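From the Folding Side

Several of you stopped me on the stairs after the last issue and asked what is going on with the laundry business and whether any of us still have jobs. We do! I said I'd write it up properly, so get a coffee, because I've been at Jernden for 19 years and I have never once managed to tell a story short.

For anyone new, or anyone over in dispatch who has only ever seen us through the hatch: my end of the building takes in returned and donated clothes, checks them, folds them, bags them and sends them down to you. Shirts, knitwear, baby things, the odd wedding dress. In July we put 1531 pieces through, a good month for us but nothing like the winter, when the sweaters come in and everything takes twice the room. My hands know how to do this. Ask me how I fold a sweater and I have to go and fold one to find out.

And that has been the whole trouble, as far as the Cumo project goes. The plan, as Duarte Torres laid it out for us in the break room (with slides, and a very good cake), is that the first folding arms go in at the Ronov site, on plain T-shirts only, and that they learn from people who already do the work. So instead of some engineer typing in "fold left sleeve," we do the folding ourselves while holding the gripper tools, and what we do with them gets recorded. Then it's our folding that the machine gets taught from. I thought this sounded like nonsense. I also thought it sounded like training up my own replacement, and I said so, out loud, with cake in my mouth.

Well, I've now done my share of it, and I have opinions. The first is that you find out very quickly how much your fingers have been doing on the quiet. A gripper has two fingers. It pinches or it lets go. Everything I do with a thumb sliding along under a hem, or the flat of my palm smoothing a shoulder, I had to work out some other way. My first afternoon I was slower than I was in my first week here, and I went home with a sore wrist and a bad temper. 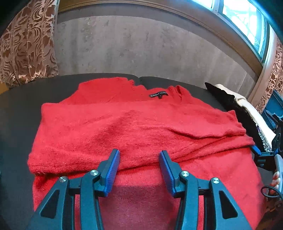

Knits are the worst of it, and they're also what I like best, so there you go. A T-shirt more or less stays where you put it. A sweater has ideas. You bring the bottom up, it rolls. You flatten the roll, the neck bunches. With bare hands I'd give the whole thing a shake and start over without even noticing I'd done it, but there's no shaking anything with a gripper, not the way I do it. So you go slowly, you take hold of the fold near its edge, you lay it down, you let go, and then you look at it. I hadn't looked at a sweater in years! I'd started sorting the thick knits from the thin ones before folding, purely to save myself some grief, and now I do it on the regular table too, and I'll admit the stacks stand up better.

The second opinion is about the rules. When we began, the instructions said to do each fold "the standard way." Čierny, who looks after the recording schedule, had a sheet with the standard way drawn on it, and it turned out that three of us had three different standard ways and none of them was the sheet. There was a fairly lively discussion. I fold sleeves in first, always have, and I'm not going to apologize for it in a staff newsletter. In the end we were told to do it our own way as long as the finished piece fits the bag, and that was the moment I started to warm up to the thing. They wanted the differences. They wanted the do-overs too, where you lay a sleeve down crooked and have to pick it up again, and that suited me very well, as I had plenty to give them.

So far we've handed over 853 folds between us, and I'm told those were all usable apart from a few where the tracking dropped out. The target for each of us is 200, and I passed mine before lunch a while back and got a round of applause from the ironing corner. Thank you, ironing corner.
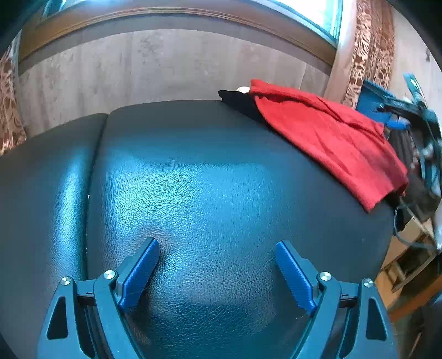 Staff Newsletter, Issue 19, page 4

Now for the part people really want to know, which is what changes. I asked Duarte to put it as plainly as he could and I wrote it down. Nobody on the folding side is losing hours this year. When the arms start at Ronov, two people per shift there move from folding to checking, meaning they look over what comes off the table and pull anything that's come out wrong. Checking is paid at the same grade as folding. I've asked for it to be a grade higher, because I think judging a fold takes more than making one, and that request has gone upstairs and is sitting there. If you agree with me, tell your shift lead. If you don't, come and tell me and bring a sweater.

What I can't get a straight answer on is next year, and I'd be doing you no favors by pretending otherwise. Duarte says it depends on how the T-shirts go. I believe he means it. I'd still like it written down somewhere with a signature under it, and so would most of the people I fold with.

There are small changes already and I don't mind most of them. Sessions with the grippers are capped at half an hour, and you swap to bagging afterward to rest your wrists. That cap came from us, by the way, and it went in the same week we asked. The height of the table matters a lot more than it does with bare hands, so if you're tall, speak up before you start and get it sorted. Tie your hair back. Take your rings off. And please clear finished pieces well over to one side before the next one, or you'll end up dragging a sleeve from the last garment into the new fold, as I did more than once.

I'll also say that it's been nice to be asked. In 19 years I've had plenty of people time me, and not many who wanted to know why I turn a collar before I fold it. One of the younger ones on the Cumo team sat with me for most of a morning asking exactly that sort of thing, and at the end she folded a cardigan my way, sleeves first, and it was good. A bit loose at the neck, but good.

If you'd like a turn, the sign-up sheet is on the board by the hatch. Mornings are nearly full, there's still space after two o'clock, and you don't have to be on the folding side to put your name down. Dispatch, I'm looking at you.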